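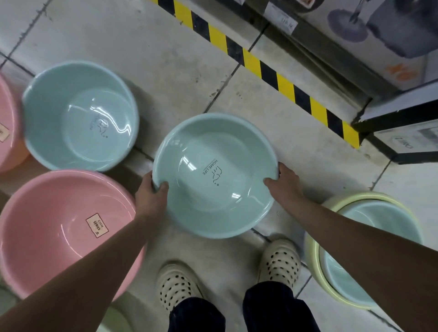
Page last changed: Fri 27 April

Washbasin (portable)

A portable washbasin is a shallow, open vessel used in the home for washing hands, faces, vegetables and small items of clothing. It differs from the fixed basin in having no waste outlet, and is emptied by tipping. Modern examples are mostly moulded in plastic, in pale shades such as mint, pink and yellow. Some have a pouring lip formed in the rim.

Share 2

Sale and display

Washbasins are made with sloping walls so that one will sit inside another, which saves space in transport and in the shop. In household stores they are often set out on the floor, singly or nested in pairs of different colours. A maker's mark may be printed on the inner floor of the bowl, or a paper label fixed to it. 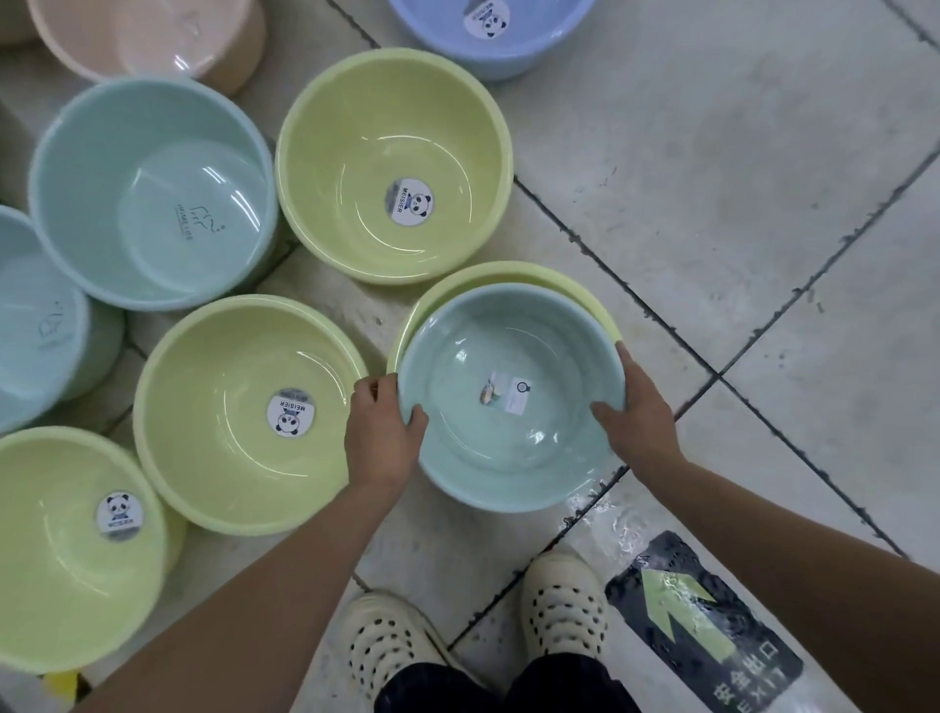

Nested basins can hold fast when the walls fit closely, and are parted by lifting the inner one evenly by the rim. Leonie Wegener's survey of household wares in Pletalham recorded 570 basins in nearly 100 homes. Those kept for laundry were generally deeper than those kept for the face.

Care

Plastic basins are cleaned with mild soap and a soft cloth. Scouring powder dulls the surface.

See also: Bucket; Dullent ware; Washstand

This site uses cookies to remember your settings. Accept | Manage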